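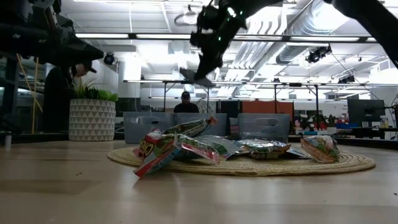 Chapter 2
Comparing Grippers on Soft and Wrapped Goods

In Chapter 1 we looked at how an arm reaches a point in space. This chapter is about what happens at the end of the arm once it gets there. You will learn how to set up a fair comparison between two grippers, how to record the results, and how to tell a gripper problem from a camera problem or a controller problem.

Wrapped food is used for most of the examples. A snack bag changes shape when it is touched, its surface reflects light, and its seams catch on fingertips. A candy bar in a wrapper is stiffer but thinner, and it often lies partly under its neighbors. A gripper that does well on wooden blocks may do poorly on both.

The basic task is the same throughout the chapter. Packets are placed in a loose pile on a round woven mat. The arm picks up one packet at a time and moves it to one of three bins at the back of the table. The mat marks the pick area, and its texture gives the fingertips a little clearance under the edge of a flat packet. Where the table has two arms, the basic task uses one of them, and the other is parked with its gripper clear of the mat. Section 2.5 covers tasks that need both.
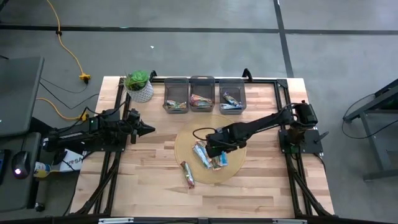 2.1 What Counts as a Successful Pick

Before any trial is run, write down what you will accept as a success. In this book a pick is successful if the packet leaves the pile, is carried clear of the mat, and is released inside the correct bin. Four other results are possible:

Miss: the fingers close and hold nothing.
Drop: the packet is lifted but falls before it reaches the bin.
Double: two or more packets are lifted together.
Wrong bin: the packet is released in a bin other than the one assigned.

Record each of these separately. A single success rate hides too much. In the Urkemach trials, which we return to in Section 2.4, two sets of fingers were each given 400 attempts on the same mix of packets. The narrow tapered fingers failed 47 times and the wide flat fingers failed 63 times. On those totals the narrow fingers look better. When the failures were sorted by type, most of those for the wide fingers were doubles, and most of those for the narrow fingers were drops. A line that packs by weight might put up with drops and have no use at all for doubles. A line handling fragile goods would choose the other way.

2.2 Changing One Thing at a Time

Suppose you replace the fingers and also move the overhead camera to get a better view of the pile. If the results improve, you can't say which change was responsible. Keep the arm, the mounting, the camera positions, the lighting and the control software the same while the grippers are compared. The pile should be rebuilt before every attempt or left to run down in the same way for each gripper. Either method works, but the two should not be mixed in one table of results.

A pile that runs down gets easier in some ways and harder in others. Packets on top are simple to reach but hide the ones below. The last few lie flat, and some of them may have been pushed toward the rim of the mat or onto the bare wood. 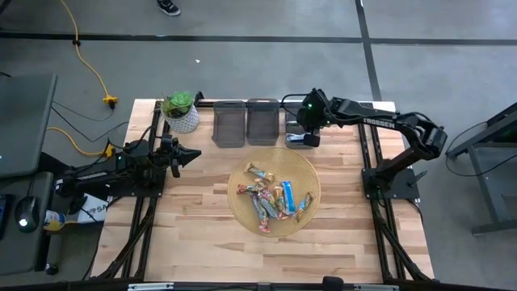
Flat packets near the end of a run are where finger shape matters most. A tapered tip can slide under a seam, while a blunt tip has to pinch from above and needs more closing force to do it. Note the position of each packet at the time of the pick, even if only as "top of pile," "edge of pile" or "flat and alone." The Wilamau worksheet at the back of the chapter has a column for this.

Cable routing should also be checked before each run. A cable loop near the wrist may be harmless with short fingers and get in the way with long ones. Move the arm slowly through its full path, from mat to farthest bin, and watch the loop the whole way.

Terms used in this chapter: closing force, double, drop, fingertip clearance, park position, pick area, run-down pile.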